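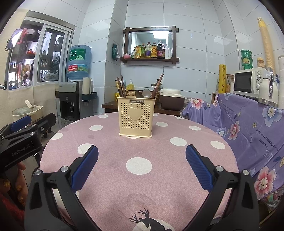 What is a shared dining corner, and why does it need a plan of its own?

A shared dining corner is the part of a kitchen where food is served and eaten, and it needs its own plan because the same few square feet must hold the table, the tableware, drinking water and often a small appliance or two.

Chapter 4
The Dining Corner in a Small Kitchen

In many homes and staff residences the kitchen and the dining room are one room. Meals are cooked along one wall and eaten a few steps away. Chapter 3 dealt with the stove, the sink and the work surface. The present chapter turns to the table and to the things kept on it and near it. Students in the Vaston program will carry out the practical work for this chapter in their assigned kitchens, and the results will be used again in Chapter 6, on cleaning schedules.

After completing the chapter, the student should be able to:

Name the main storage zones in a combined kitchen and dining room.
Choose a suitable holder for chopsticks, spoons and serving tools.
Place a water dispenser, a microwave and a rice cooker within reach of the table.
Care for table covers and appliance covers.
Draw up a simple plan of a dining corner.

4.1 The Table as a Work Surface

A round table is common in small rooms. It has no corners to bump against, and an extra person can be seated without moving the others. Its weakness is at the center, which is the hardest place to reach when wiping and the easiest place to let things collect. A good rule is to keep a single holder there and to return everything else to a shelf after the meal.

The table cover should suit the way the table is used. A polka-dot cloth, such as the pink and white one in the opening photograph, brightens a plain room. A patterned cloth can also make small crumbs harder to notice, so the surface should be wiped on a schedule and not only when it looks soiled. Cloths that hang over the side should be checked for length. A drop of 9 inches is enough for daily use, and a longer drop may catch on the knees of a seated person.

4.2 Holders for Chopsticks and Spoons

Eating tools that are used at every meal may be stored upright on the table. The holder must let air pass through it. For this reason perforated holders, like the beige one with a raised heart on its front, are preferred to closed cups. Water left on chopsticks and wooden handles will run down and gather at the base, and a closed cup keeps it there.

The following points apply to all upright holders:

Tools should be dry before they are put away.
Chopsticks should be kept together in a bundle and paired when the table is set.
Long serving tools should be placed so that they do not tip the holder. If a tool leans far to one side, a heavier or wider holder is needed.
The holder should be emptied and washed once a week, including the underside.

Wooden chopsticks should be replaced when they are cracked, rough or bent. In the Catdale residence survey, reported in full at the end of Part One, 50 households were asked when they had last replaced theirs. Only 20 could give an answer. Students should record the date of replacement on the inside of a cabinet door or in the household notebook.

4.3 Drinking Water

Where bottled water is used, the dispenser is best placed against a wall, within a few steps of the table and out of the main path between the stove and the sink. The floor beneath it must be level. A full bottle is heavy and should be lifted by two people whenever possible.

Cups belong beside the dispenser. Paper cups should stay in a holder, which protects the rims from dust and from handling. Households that prefer washable cups should set them upside down on a rack. The drip tray is to be emptied daily, and the outlets wiped with a clean cloth kept for that purpose alone.

4.4 Small Appliances Near the Table

A microwave and a rice cooker are often kept in the dining corner because they are used just before or during the meal. Each needs open space for heat and steam to escape. The rice cooker should never be operated directly under a shelf that holds packets or paper goods. Cords must not cross a walkway.

Decorative cloths are often draped over cabinets and appliances to keep off dust. They are acceptable when no vent is covered. A cloth must be removed completely from any appliance before it is switched on.

4.5 Wall Shelves and Condiments

Wall shelves free the table and the counter. A narrow shelf fitted to a tiled wall can hold a single row of sauce bottles and packets, each one visible and easy to lift out. Tall bottles, such as soy sauce, should stand where they cannot be knocked by the hand reaching for a smaller item. Opened packets should be folded and clipped. Soap and other cleaning products should be stored apart from condiments, preferably at a lower level.

Practical Work 4-A

Measure the dining corner of your assigned kitchen and draw it on the Okafor grid sheet supplied with this book. Mark the table, the seating, the water supply, each appliance and each shelf. Use a dotted line to show the path a person takes from the stove to the table. Write a report of no more than 300 words stating which items you would move and where you would place them.

Plans are to be kept in the course folder until January, when they will be compared with the second set drawn for Chapter 6. Students using the Pretari edition of the workbook will find the grid sheet at the back, after the index.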